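Kowalczyk Exploration
Core Storage and Logging Shed, Utov Project
Quarterly Safety Inspection — July
Inspected by: Dwayne Baptiste

Status codes: S = satisfactory, A = action required, N = not inspected

1. Racking and pallets

1.1 Load plates fitted and legible on all bays: S
1.2 Uprights plumb, no impact damage: A
Comment: Bay 17, front left upright is bent inward at forklift tine height. Bay unloaded and tagged out. Do not reload until the upright is replaced and signed off.
1.3 Beam locking pins in place: S
1.4 Trays stacked within the height limit: A
Comment: Trays from hole 172 were stacked above the painted line. Restacked during the inspection.
1.5 Outdoor pallets level and strapped: S
Comment: Strapping on the older Flundier core is faded by the sun but still tight. Check again next quarter.

2. Core cutting

2.1 Blade guard closes fully: S
2.2 Emergency stop tested under power: S
2.3 Water feed and drain clear: A
Comment: Sludge in the drain trap up to the outlet. Same finding last quarter. Cleaning needs to go on the weekly task sheet with a name against it.
2.4 Ground fault protection tested: S
2.5 Hearing and eye protection at the saw: S 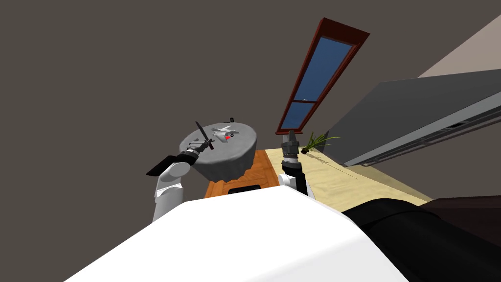

3. Dust and air

3.1 Extraction hood running during dry sampling: S
3.2 Filter change recorded: A
Comment: Last entry in the log is unsigned. Filter looked serviceable, but the date can't be confirmed. Replace and restart the record.
3.3 Respirator fit tests current: A
Comment: Two samplers are overdue. Neither is to do dry work until tested. Manganese dust is covered in the site exposure plan, and the fit test is a condition of that plan.
3.4 Dry sweeping prohibited and sign posted: S

4. Manual handling

4.1 Full trays moved by two people or by trolley: S
4.2 Trolley wheels and brakes: A
Comment: One brake does not hold on the ramp. Trolley removed from use.
4.3 Walkways clear: S

5. Emergency equipment

5.1 Extinguishers charged and tagged: S
5.2 Eyewash flushed weekly: S
5.3 First aid kit stocked: S
5.4 Road gate unlocked during shift: N
Comment: The Fullach side gate was behind the grader work and could not be reached. To be checked when the road reopens.

Actions
Items 1.2 and 3.3 stay closed to work until cleared in writing by the shed supervisor. Other items are due within 22 days. Work order 598 covers the upright and the trolley brake — quote that number on parts requests.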